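Two-arm bench – safety check before power-up, with my comments
Tavport shared workshop, 20 August 2026

I run through this every time I switch the pair on after a break, and I've pasted my comments under each item so the next person can see what I was thinking. If you borrow the bench, please do the whole thing. It takes less time than finding your safety glasses.

1. Arms bolted down, no rocking at the base
OK. I leaned on both bases pretty hard and nothing gave. The left one had worked itself a little loose back in June and I put thread locker on it then – still tight.

2. Joint bolts
OK on the left arm. On the right arm I found one bolt at the elbow that took a bit of a turn. Snugged it up, marked it with paint pen, will look again next time. Please don't crank on these, the threads are in soft metal and I've already ruined a set.

3. Cables have slack through the whole range
Mostly OK. I move each arm by hand with the power off, all the way out and all the way back, and watch the loop at the wrist while I do it. The right side hangs lower than I'd like. It doesn't snag, but I want to add a clip before anybody runs it fast.

4. Emergency stop
OK. Pressed it twice from standing still and twice from a slow move, and both arms quit each time. Keep it within reach of whoever is running the bench. I mean reach, I don't mean two steps and a stretch!

5. Speed limit set in the software
OK. The Huvix controller came up with its limit at 244, which is where I keep it for anything on the table. If it ever comes up with a different number, stop and find out who changed it before you do anything else.

6. Overlap zone
This is the one I fuss over. Both arms can get to the middle of the table, so both can get to each other, and the collision check only knows about the arms themselves. It has no idea what's sitting between them. 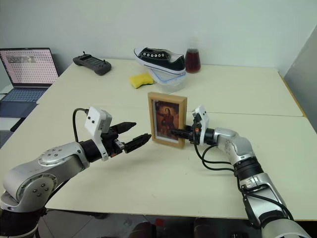 So my rule is that one arm goes into the middle at a time and the other one holds still until it's out again. I know the Trurkis script can do both together, and I've tried it, and I spent the whole run with my palm hovering over the stop. Marked as OK with one arm moving, NOT OK with two. I'll change that when I trust it.

7. Grip force
OK on low. I start every new object on the lowest setting and go up a notch if it slips. Glass gets the lowest setting or it doesn't get picked up at all. Same for anything with liquid in it, and please make sure it's closed properly.

8. What happens when power drops
Needs work. The arms sag when the motors let go, and the right one sags faster. I've ordered a brake kit from Strazds (order 3472, if you're the one who signs for the box). Until it's in, don't cut power with an arm stretched out unless it's an emergency. Park it first.

9. People
Sleeves up, hair tied back, lanyards off. No reaching in while the motors are live, even for a second, even to straighten something that's bugging you. I've been guilty of that one and I'm writing it down so I quit.

10. Floor in front of the table
I look here last and I always find something. Keep the spot where you stand clear so you can step back without looking.

Still open: cable clip on the right arm, repeat check on the elbow bolt, brake kit. Bench is fine to use at the slow setting, one arm at a time in the middle. If you fix any of these, write it under the item and leave my note where it is.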